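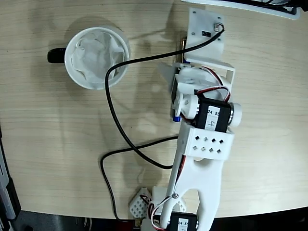 Corinne Sandoval
Customer Scheduling, Cusodier Moving & Storage

Frequently Asked Questions

How far ahead do I need to book?
For most of the year, two weeks is enough. May through the end of summer fills up faster, and the last few days of any month go first. If your lease ends on the last day of the month, call as soon as you know you're leaving. We keep a waiting list for full days and people do get in from it.

What do you charge for a local move?
The rate is $155 an hour for a truck and a crew of two, with a two-hour minimum. Each added mover is extra, and the amount will be on your written estimate. The clock starts when the crew arrives at your old address and stops when the last item is placed at the new one. Breaks are not billed. Drive time between the two addresses is.

Is there a deposit?
Yes. It comes off your final bill. You can get it back in full if you cancel before noon two days ahead of your move. After that we keep it, but we'll apply it to a new date once if you reschedule.

How big are your trucks?
Our standard truck is 26 feet long in the box. It will hold the contents of most three-bedroom houses. We also have a smaller one for apartments and for streets where the big truck can't turn. Tell us if your building has a low archway, a gated lot or a steep driveway.

Do I have to pack everything myself?
You can, or we can do it for you, or we can split it. A lot of customers pack their own books and clothes and leave the kitchen to us. Packing is usually done the day before the move at the same hourly rate, plus materials.

Can I leave clothes in the dresser drawers?
Soft things, yes. Take out anything breakable, anything heavy and anything you'd be upset to lose. If the dresser has to go up a narrow stairway, the crew may ask you to empty it anyway.

What won't you move?
Propane tanks, gasoline, paint, bleach, ammunition and fireworks. We also can't take open food or live animals. Houseplants are fine on local moves, but we don't cover them for damage. Please carry your own passports, medicine, jewelry and cash.

Do you move pianos?
Uprights, yes, with at least four movers. Grand pianos go through Fevitz, a separate company that handles only pianos and organs. We can line up the dates for you, but you'll get a bill from them as well as from us.

What should be ready when the crew gets there?
Boxes closed and taped, with the room name on the side — not on the top, where the next box will cover it. Fridges should be emptied and unplugged the night before. Washers need to be disconnected from the water. Our crews don't do plumbing or gas work.

Do I need a parking permit?
On Sandoval Avenue and most of the streets downtown, yes. The permit has to be requested by the person who is moving, and signs need to be up 6 hours before the truck arrives. Any ticket caused by a missing permit is added to your bill.

My building wants a certificate of insurance. Can you send one?
Yes, at no charge. Send us the building manager's email address and any sample wording they gave you. Allow two business days.

How does Ungate work?
Ungate is our online account page. Your estimate, your arrival window and your final bill are all there, and you can add notes for the crew up to 6 p.m. the night before. After that, phone the office, because the crew's sheets are already printed. You don't need an account to book.

What if something gets damaged?
Tell the crew chief before they leave if you can, and write it on the sheet you sign. Then send us photos within 26 days. Basic coverage is included and pays by weight, so a light item with a high value won't be worth much under it. Full value coverage costs more and has to be chosen before moving day.

Can you store my things between homes?
Yes, by the month. Your items are listed, wrapped and kept in closed wooden crates at our warehouse. You can visit them, but we need a day's notice to bring the crates down.

Should I tip the crew?
It's up to you. Tips go to the crew in full, in cash or through your Ungate account. Cold water on a hot day is also appreciated.

My question isn't listed.
Call the office between 8 a.m. and 5 p.m., or leave a message and we'll call back the next business day.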